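Bench notes: open bins, and where they go

The open plastic bins have now been in use on the wooden benches for one full stock cycle, and the results are settled enough to write down. The short version is that the low rectangular type stays and the lidded boxes go back to the Ouellet store room. Lids were being removed on Monday and not refitted until stocktaking, and a stack of loose lids takes up as much shelf as the boxes did.

Color now carries meaning. White bins are for items coming in to be checked. Yellow bins are for items that have been checked and are waiting to be put away. A bin does not change its role during a shift, even when it is empty and the other color is short. Réjean Fraser has the spares in the Trurnen cabinet and will issue them on request. Blue storage boxes are outside the scheme and can be used for anything that is not in circulation.

Position matters as well. White goes on the left of the tabletop and yellow on the right, with clear surface between them for the work itself. People who are left-handed asked whether this could be reversed. It can be, at a bench used by one person only. At shared benches the standard layout applies. 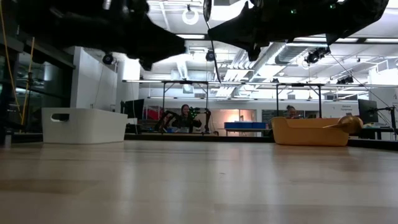

Long-handled items are the remaining difficulty. A low bin holds the body of such an item well enough, but the handle ends up over the rim, where a sleeve can catch it. The practice at Ratanico was to stand these items in a tall tub, and we tried the same for part of August. The tub tipped twice. For the present, lay the item along the length of the bin where it fits, and put it away first when the bin is cleared. Sheila Bickerstaff is looking at a divider that would hold the handle down. A sample has been cut and needs its edges finished before anyone tries it.

A note on the tabletops. The pale finish marks easily if bins are dragged, and the marks show under the overhead lights long before they can be felt. Lift bins clear of the surface. Those with a cut-out handle slot should be lifted with one hand in the slot and the other under the far end — the slot alone is not meant to take a full load. Wipe the base of a bin before setting it down if it has been on the floor. Grit under a base does more damage than the bin.

Cleaning is unchanged. Use warm water and the mild Cletel solution on both bins and tabletops, then dry with a soft cloth. The abrasive pads are for the sinks. Labels should be fixed to the short end of the bin, below the lip, and removed completely when the contents change. Layers of old label hold dirt and make the current one peel.

The label stock has also been replaced. The new roll is 87 mm wide against 90 mm for the old one, so the printer guides need to be moved in before the first run. Partly used rolls of the old stock can be returned to Réjean.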